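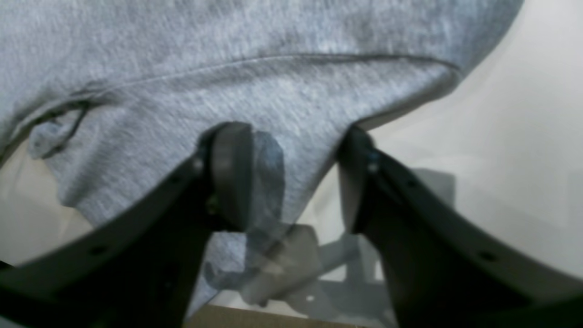 Page last changed: 7 September 2025, by Anikó Bíró

Checklist for knitwear and fleece before it goes to the shelf, Jiltano store room

Please fill in one sheet for each lot. This one is for lot 447, grey heather, delivered by Cillberg. Mark every point with OK, REPAIR or STOP and write a comment, even a short one.

1. Labels. Care label is sewn in and can be read. – OK. On one piece the label was turned inside, I put it straight.

2. Needles and pins. Pass every piece through the detector two times, front up and then back up. – OK, all 50 pieces. The detector was tested with the small test card before the start.

3. Seams. Follow each seam with the fingers and pull lightly to both sides. – REPAIR, piece 19. The thread is open at the left cuff for the width of a thumb. It went back to the sewing table with a yellow ticket.

4. Surface. Look for stains, pulled threads and hard spots. In a flecked grey a small stain is difficult to see, so please go near to the window. A fold also makes the cloth look darker, therefore smooth it by hand before you write "stain". – OK.

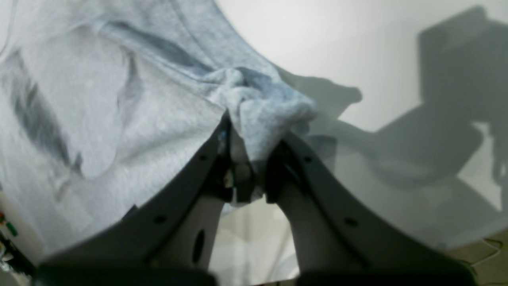 Grey fleece, gathered in a fold, with darker creases.

5. Cords and small parts. No loose cord at the neck, no loose button. – Not used for this lot, there are no cords.

6. Smell and damp. Open the bag and wait a little. – OK. The bags from Wenus were better closed than the last time.

7. Folding. Sleeves to the back, then one fold in the middle. Do not press the pile down. – REPAIR. In box 4 the pieces were folded too tight and the creases stay. I folded them again.

8. Storage. Boxes stand away from the heater and the way to the door is free. – STOP at first, two boxes were in front of the door. Moved the same morning, now OK.

Still open: Hauksdóttir must send the new ticket rolls. The detector has its yearly service in October, please do not plan a big delivery for that week.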